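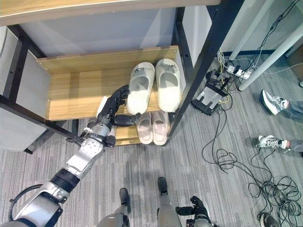
November 25, 2021

Hand comparison, shoe rack task, second session
Present: Soo-ah Kwon, Nuno Paiva, Jae-in Koo. Entry written by S. Kwon.

Purpose. To compare the Drumar hand (multi-fingered) with the Pillai two-jaw gripper on soft footwear, using the same arm, the same controller settings and the same head camera.

Arrangement. White slides on the middle shelf, toes to the back. Pink slides on the lower shelf, toes to the front. The rack was not moved between hands. Closing force limit was set at 11 N for both. Each hand was given 50 attempts at the left white slide, starting from the same stance.

Results. The Drumar hand completed 39 lifts and the Pillai gripper 33. Mean time from first contact to lift was 17 seconds for the Drumar hand and nine for the Pillai. The latter is plainly the quicker of the two, but it pinches the strap and the slide then swings on the way out. With the fingers curled against the inner side of the slide and the thumb forward under the toe, the slide stays level. Jae-in considers that this grasp should be the default for the white pair.

Failures. Most of the Drumar failures occurred on approach, when the thumb met the shelf board before the fingers had closed. Four were stopped by the operator. The Pillai failures were nearly all slips at the strap.

Camera. Direct sun on the left part of the middle shelf remains a difficulty. The perforated footbed and the bright board confuse the depth estimate, and the exposure had to be fixed by hand before attempt 12. Nuno has asked that the fixed value be saved in the Trukent configuration file so that it survives a restart.

Controller. One dropout of 510 ms in the wrist readings, attempt 31, Drumar hand. The log has been passed to Kyung-hwa Cho. The attempt was counted as a failure.

Outstanding.
Raise the thumb approach by 5 mm and repeat the Drumar series.
Run both hands on the pink pair, lower shelf. Ha-rang Ko to prepare the start poses.
Shorten or tie back the black cable by the rack before the next session.
Pillai pads show wear on one jaw. Replacement set to be ordered through Venport.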